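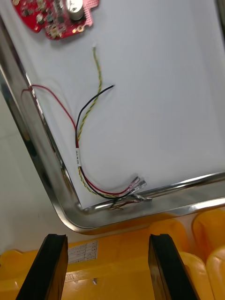 Workbench tips that hold up, and a few that don't

Every January the same list of workshop storage tricks goes around again, with new photos and the same advice. Glue jar lids under a shelf. Put everything on a pegboard. Label every drawer. I have tried most of them at one time or another, on a bench where I fix lamps, radios and whatever else stops working in the house, and I'm not convinced by half of it. These are my notes, for what they're worth.

Jars screwed to the underside of a shelf

Looks great. Works fine for screws you use once a year. For anything else you need two hands to get at it, and one of them is usually holding the thing you're fixing. I had 40 jars up at one point and took down all but six. The ones that stayed hold picture hooks and carpet tacks.

Glass over a concrete floor is also a bad plan. Ask me how many jars I started with.

Lining your trays

People tell you to buy cut-to-fit foam for this. Brurnby sells it in sheets and it's nice enough stuff, but small screws work their way into the cuts and stay there. A sheet of plain white paper in the bottom of a metal tray does the job. Dark screws show up on it, you can write on it with a pencil ("left side, long ones"), and when it gets grubby you throw it out. Fold the edges down so nothing slides underneath.

The magnetic mat is the other thing everybody recommends. Good for steel screws, useless for brass, and I'd keep it well away from anything like an old cassette deck. Mine mostly holds a pair of tweezers.

Muffin tins

The claim is that a twelve-cup muffin tin is the perfect sorter. It's a decent sorter right up until you bump it. The cups have sloped sides, and a light washer will hop from one to the next if you so much as set a hammer down nearby. Egg cartons are worse. If you want compartments, an ice cube tray with straight walls is better, and you can stack a second one on top as a lid.

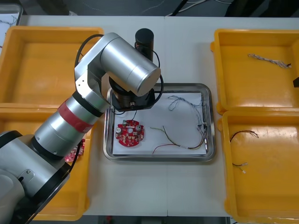
Clear the whole surface before you start a repair, not just the corner you plan to use. I used to think this was fussy. Then I spent most of an evening looking for a spring that had rolled behind a paint can I should have put away in the first place. Wipe the top down too, as a greasy bench picks up grit and the grit ends up in whatever you're putting back together.

On white bench tops: the books say they show the dirt, and they do. I count that in their favor. A dropped part on a dark, scarred plank is gone for good. If your bench is dark, tape down some shelf liner or an old roller blind, the light side up.

Drawer cabinets

The big plastic cabinets from Revstead come with 70 drawers, and the ads would have you believe you need every one. I filled mine over a weekend, printed labels, felt very pleased, and within a year half the labels were wrong. Small drawers hide things. You forget what you own and buy it again.

What I use now is open bins, with no lids and very few labels. One for parts waiting to be looked at, one for parts that are done, and a bigger one for things I can't make up my mind about. It looks less tidy. I find things faster.
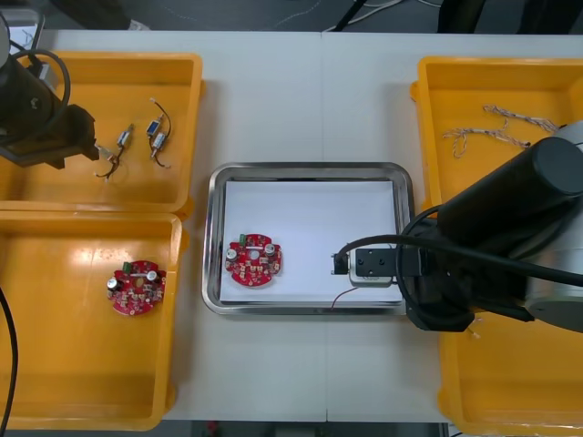
Open yellow bins, small parts with their leads in one and a round red board in another.

A word about color. You'll read that you should buy bins in six colors and give each a meaning. I doubt anyone remembers the code past the first month. One bright color for everything is enough.

Parts with wires attached

Don't wrap the leads tightly around the part, whatever the video says. Thin wire doesn't like being bent hard in the same spot. Leave them loose, or tuck them in a wide curl with a twist tie - the paper kind, from bread bags. Rubber bands dry out and stick.

Silica gel packets

Saving the packets from shoe boxes is an old favorite. They may do a little good in a sealed container. In an open drawer they're clutter. I tested this with two coffee cans of nails in a damp basement and couldn't tell them apart by spring.

Lighting

Skip the 600-lumen headlamp unless you like being dazzled by every shiny rim on the bench. A cheap clamp lamp set low and to one side throws long shadows, and long shadows are how you spot a tiny screw on a flat surface. Turn the ceiling light off while you look.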